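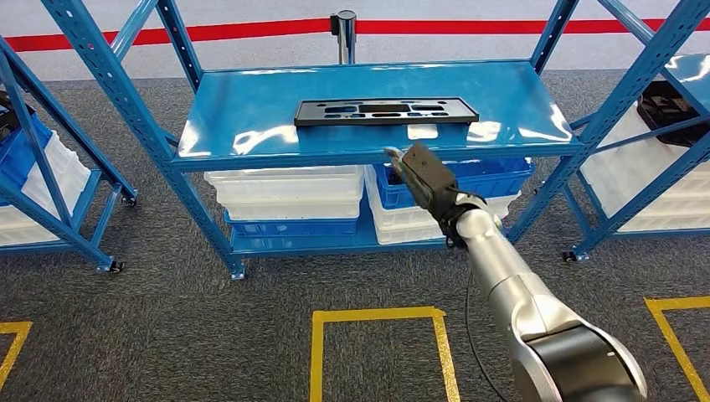 Fesham Parts Store - interim report on the Zakthorpe small grant
16 Oct 2021

Purpose of the grant

The grant was given to fit out the workshop at Fesham with proper storage, so that panels, covers and frames waiting for repair or reuse could be kept off the floor and found again. The award was £942. We have spent £805 so far and expect to spend the rest on labels, bin fronts and a second set of shelf liners.

Shelving

We went with blue metal racking with slotted uprights. We looked at a heavier system from Kubíček, but delivery alone would have taken a large part of the budget and we do not store anything that needs that sort of strength. The racking we bought can have its shelves moved up or down to suit the parts, and we have already used this. The first layout had the shelves spaced evenly, which looked tidy but wasted a lot of height on thin items.

The racks stand on the carpet on feet and casters. We had thought about lifting the carpet along the racking and decided against it, as the floor underneath has old adhesive on it and cleaning that up was never costed. The carpet does give slightly under load, so each rack is checked with a level after it is filled and packed at the foot where needed.

The gloss finish on the shelves wipes down easily. Its drawback is that smooth plastic parts slide on it. Ribbed liner was tried on one shelf in June and stopped this, but it also caught on the corners of panels with cut-outs when they were drawn forward. A flatter liner is on order.

Storing the plastic panels

The long black and grey panels have taken more thought than anything else. They were previously stood on end against the wall, and several came out bowed. They are now laid flat with the long side parallel to the front of the shelf, one layer only. This uses more shelf than we planned for. It also means a panel can be checked for splits at the edges of the openings without taking it down, and the people doing the repairs have asked us to keep it that way.

Panels are sorted by condition first and by type second:
Ready to use - upper shelf, nearest the bench
Needs cleaning - upper shelf, far end
Needs repair - lower shelf
For breaking - crate by the door, emptied weekly

Around 40 parts have been entered in the register to date. Each entry gives the shelf, the condition and the date it came in. Parts from the Ornex donation have not been entered yet because they arrived mixed, and sorting them is a job for next month.

Metal frames

The frames are slower going. Many are scuffed, and the paint has to be looked at closely to tell a surface mark from a place where the metal has been bent. The edges of the cut-outs are checked by hand for burrs, and each frame is looked at from underneath as well as from the top, with bolts nipped up where they have worked loose. 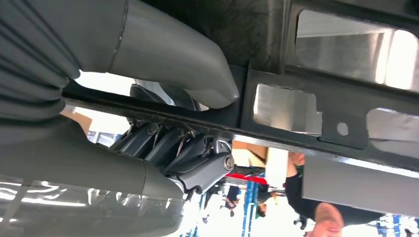
Titilayo Nwosu has asked whether the frames could go on the same racking as the panels, which would save buying anything further. Her view is that the lower shelves are underused and that a frame laid on a liner would do no harm to the paint. She would also like the register to say which frames have been checked underneath, as the present form has only one box for inspection.

We agree on both points. The form has been changed to have 2 boxes, and a trial with frames on a lower shelf will start once the new liner arrives. If the level needs correcting too often we will go back to floor pallets for the heaviest ones.

Remaining work

Sort and register the Ornex parts. Fit the liners. Print shelf labels in a larger size, as the first batch could not be read from the bench. Write a one-page note on how to put parts away, to be fixed to the end of the racking. We do not expect to ask for more money, and the final accounts will come with the closing report.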